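**Cell 12, two-arm station: maintenance entry, June**

Work started at 8:40, following the procedure agreed with the Jultport group. Both arms were powered down, the emergency stop was tested from each side, and the log counter was read at 729 hours. The previous entry, by Teodora Todorova, reported a slow drift at the left wrist. The drift was confirmed on the first check and measured again after the mounting screws were tightened to the value in the Begović sheet.

The left wrist camera was recalibrated against the stored reference. The first attempt was rejected by the software and the second was accepted. The bracket shows no play by hand. Its screws should nevertheless be checked again at the next service, as the same bracket was refitted in spring and no torque value was entered at that time.

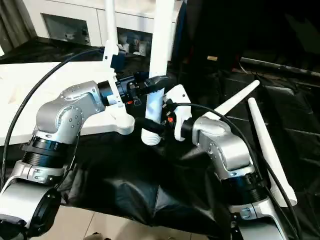 Grip alignment was then set using the white threaded tube, held upright between the two grippers. The tube is to be approached from both sides at low speed, with the left gripper closing first. The right gripper was found to arrive slightly high, and its offset was corrected in the station file. The old file has been kept under revision 67 and is not to be deleted until the Trullano parts have been run.

Cable routing was reviewed on both arms. The cable at the right elbow must keep enough slack for full extension and must not be tied to the lower segment. Replacement clips are on order from Brerkeck, part 171. Until they are received, the reach limit on the right arm remains in force and may be lifted only by the person responsible for the station.

The black cloth is to stay on the work surface during calibration. Colleagues are asked not to exchange it for the gray one, which upset the camera exposure in the last series.

Open items: clips, right arm; torque value, left bracket; repeat drift check before the next long run. Station released for low-speed use at 11:15.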